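Magazine > Home & Living > Walls

The Return of Wallpaper

26 November 2022 | By R. Gusau

For many years my neighbors painted every room white. Now they want leaves and flowers again. At Truvine, a small wallpaper shop on Kwan Street, the pattern books fill 4 tables, and on the morning of my visit all of them were open.

Dark paper sells best this November, the shop told me. It costs 41 dollars a roll. People fear it will make a room small -- I also had this fear, before I papered my hallway.
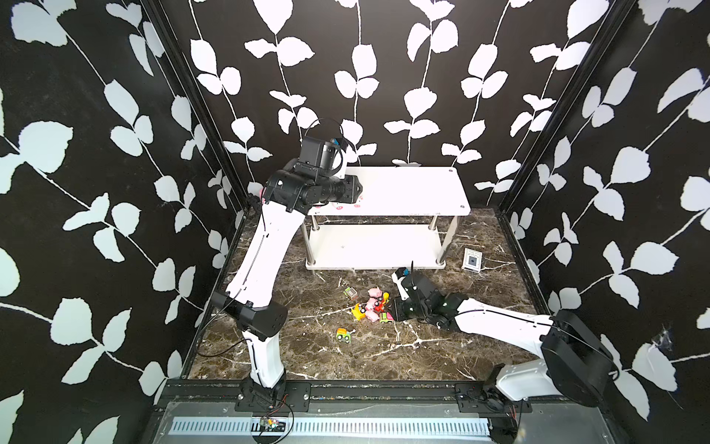 White vines on black paper, with a white two-tier shelf at the back wall.

My advice is to buy one roll more than you need. The next printing can have a slightly different black.

160 shares | 40 comments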